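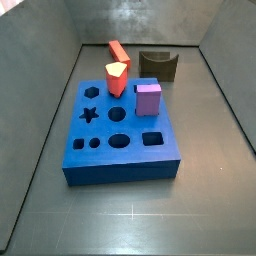 Clearing out the spare room

We have been in the house in Colstead for long enough that the spare room had filled up to the window. In October I gave myself until the end of the month to empty it, mostly so we could put a bed in there before the winter visits start.

I began with the paper. There were old bank statements, manuals for things we no longer own, and a folder of letters about a boiler that was replaced years ago. I kept the house papers and the last few years of tax, and shredded the rest. The shredder overheats after a few minutes, so this was done over several evenings between the washing up and the ten o'clock news.

Books were slower. I took 84 to the charity shop on Mukance Road and they were glad of them, apart from the atlases, which they don't take. The atlases are now under the stairs. I know that is just moving them.

Toys

I had put the toys off because I expected to get sentimental, and I did a bit. The rule I settled on was that anything with parts missing went, unless one of us could say straight away who would use it. The jigsaws mostly failed. The wooden train track passed and has gone to my sister's. Shape sorters I have a soft spot for, because they are one of the few toys a one-year-old and a three-year-old will both sit down with, although the three-year-old will want to give instructions. 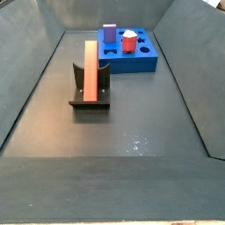
A blue shape sorter, star hole and all.

Soft toys went through the wash at 60 degrees in pillowcases tied at the top. One bear came out lumpy. The others were fine and went into a lidded box for when the cousins come.

Furniture

The desk was the real problem. It is a Fernamier, bought second-hand, and it was built in the room, so it had to be taken apart in the room. Two of the bolts had rounded off and I ended up cutting them. I listed it online for a week with no replies, then gave it to a couple from Nanayakkara Close who needed one for their son. They carried it down themselves and only caught the banister once.

Once the desk was out I could see the carpet had faded everywhere except underneath it. We had planned to leave the floor alone, but a clean rectangle in the middle of a beige carpet is hard to ignore. A new one, fitted, was quoted at £267, and we said yes.

What is left in there now is the sewing machine, two suitcases and the ironing board. The bed comes next month. I still need to find somewhere for the Christmas decorations, which are on the landing, and the loft hatch needs a new catch before I put anything else up there.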